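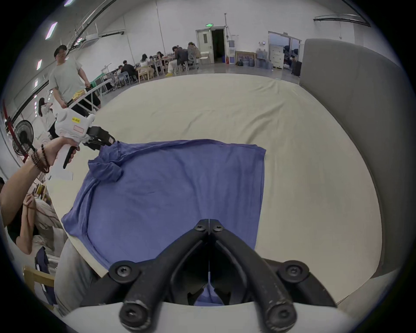 From: Vira Pavliuk
To: Flustumside laundry and folding list
Date: 2018-05-06
Subject: Re: long sleeves, flat or rolled?

Irfan Magsi wrote:
> We have 29 long-sleeved tops to get into the Gillies
> drawers and I can't get them to match. I fold on the
> bed. The sleeves end up bunched on one side and the
> stack leans. Should I be rolling them? Also, does it
> matter which cuff I start with?

Irfan,

I would stay with flat folding for the soft cotton ones. Rolled, they come out of the drawer with creases across the chest.

The bed is fine as long as the sheet is pulled tight. Lay the top face down and spread the body before you touch the sleeves. If one sleeve has crumpled up near the shoulder, lift that corner and let the cloth drop, then lay it down again.

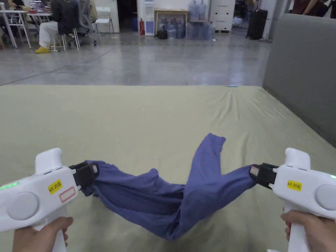

Dullden Folding Notes, no. 7

The purple-blue top was held out by its sleeves over the mattress. Held like that the middle sags and can twist over on itself, so once the sleeves are down, go back and pull the hem toward you. Either cuff first is all right. I do the left.

After that, sleeves straight across the back, sides in, and hem up to the collar in two folds. My drawers take a fold 30 cm wide. Measure yours, the Gillies ones may be narrower.

The Rultedance sheet on sweaters is still the old one. I will send the new version in October.

Vira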